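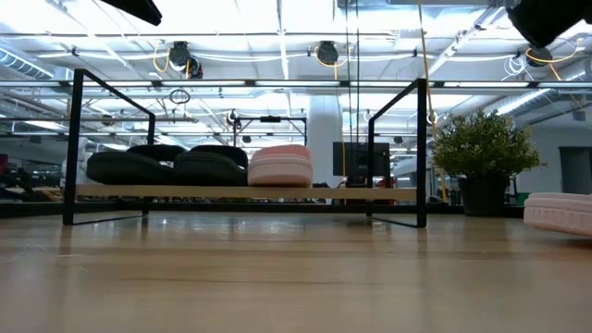
So I finally made it to the Brelurora open day in November, after two years of meaning to go! It's an old shoe works just outside Sketham, and they let people in to see how a pair gets made from start to finish. Tickets were 35 and I'd have paid more – the cutting room alone was worth it (the smell of leather hits you on the stairs). Mimoza Yordanov took our group through and let us try stitching a welt, and mine came out crooked as anything. She told us they keep nearly 3000 lasts up in the attic, some with customers' names still penciled on the heel. Lunch was soup and bread in the canteen, very good soup, slow line. The factory shop is at the end, and I tried on a pair of brown boots marked 890, then put them back very gently. Parking is tight, so take the bus from Tamska if you can. It's a 30 minute ride and stops right by the gate.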